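## 4.3 Recording an episode with the hand-held grippers

Before you start, check that both grippers are paired with the Jiken recorder and that each marker plate is screwed down tight. A loose plate spoils the tracking for the whole session.

1. Clear the tabletop of anything not named on the task card.
2. Set out the objects as the card shows. For the hat task, stand the wire frame on the table and lay the hat upside down beside it.
3. Hold one gripper in each hand, with the marker plates facing up.
4. Rest both grippers on the near edge of the table and wait for the tone.
5. Carry out the task at normal working speed. Keep the jaws open on any hand you are not using.
6. Return both grippers to the near edge. The recorder closes the episode after 20 seconds without movement.

**Note:** Grip the hat by the brim. Episodes where the crown is pinched are rejected at review.

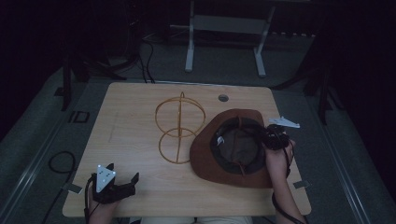 Bumura Set-up Guide, page 46

Let the gripper cables run back along your forearms and down past the front of the table. If a cable crosses a marker plate, stop and discard the episode.

**Caution:** Keep your feet clear of coiled cable on the floor. Do not step over the side rails while recording.

Change the starting position of the hat between episodes. Turn it, move it, or swap it to the other side of the frame. The Prestalden training set calls for 3000 episodes per task, and repeats from the same position add little to it.

To discard an episode, close both jaws twice within the first pause. The counter does not advance. For upload settings, see 4.4.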